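# Why Earbuds Live in a Case

Wireless earbuds have no cord, so each one carries its own tiny battery. A small battery runs down quickly. The case holds a bigger one.

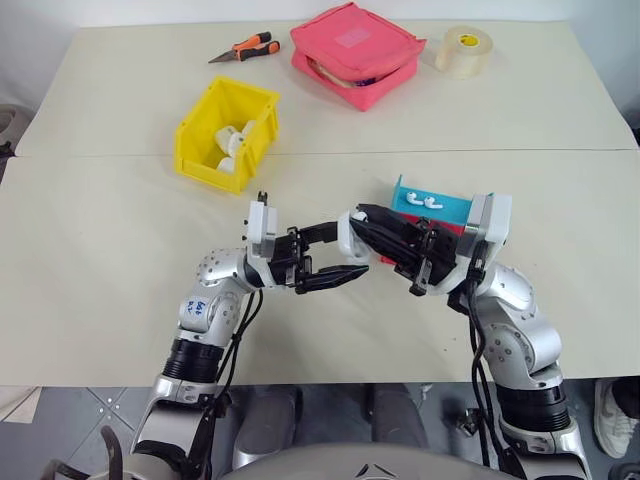 A charging case does two jobs: it stores the earbuds and it refills them. Inside are two hollows, one for each ear. At the bottom of each hollow are small metal contacts. When an earbud drops into place, its own contacts touch them and electricity flows across. A case can be small and white, with a curved shape, and still have room for a battery, a circuit board and a hinge. The battery in a Grevis case stores 400 units of charge, called milliamp-hours.

Left and right earbuds are mirror images. Each fits only its own hollow, so they must be sorted first.
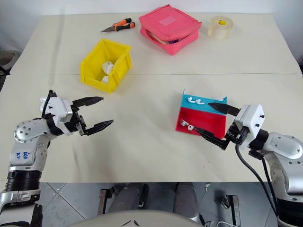 Sorting is easier on a tray, where small parts stay together. Look for the letter L or R on the stem. Put L in the left hollow and R in the right, then close the lid. Empty cases can wait in a bin until their earbuds are ready.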